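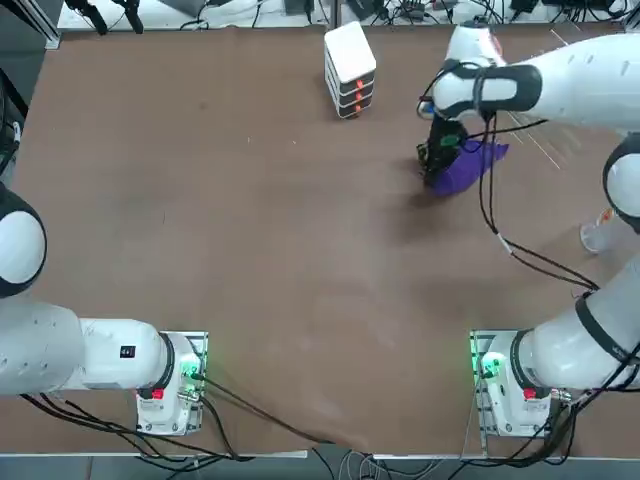 The little drawers on the work table.

Cycling > Workshop > Chains and gears

I've been meaning to talk to someone about chains for ages (mine sounds like a bag of spoons), so I went to see the woman who runs the repair side at Whitelaw, a small bike shop that's been sorting out commuters for years.

She had my bike up on the stand before I'd got my gloves off. "When did you last clean this?" she asked. I mumbled something about September. "Right," she said, and went to find a rag.

Her big thing is that most of us use far too much oil. "People drown it. All the grit off the road sticks to the outside and you've made yourself a grinding paste." She puts one drop on each roller, turns the pedals backwards for a bit, then wipes off everything she can. I'd always skipped the wiping!

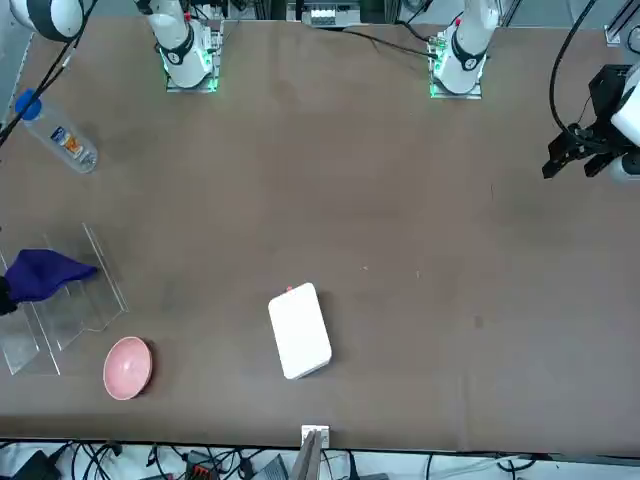 Taking a chain off for a proper clean is easier than I'd thought, especially if yours has a quick link. She says you can do it at home as long as you've got somewhere flat to lay it out. A plain tabletop is fine, but do put newspaper down first or you'll be in trouble. She soaks hers in degreaser for 4 minutes, gives it a scrub with an old toothbrush and lets it dry before any new oil goes near it. 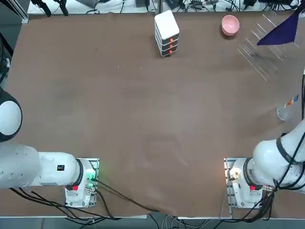
How long should a chain last?

"I got 2150 miles out of my last one, but I've seen them finished at 1000 on bikes that live outside. Get a chain checker and use it every couple of months."

Mine was well past it, by the way. I came home with a new chain and a bottle of Lisuto oil, and it cost me over an hour of being gently told off.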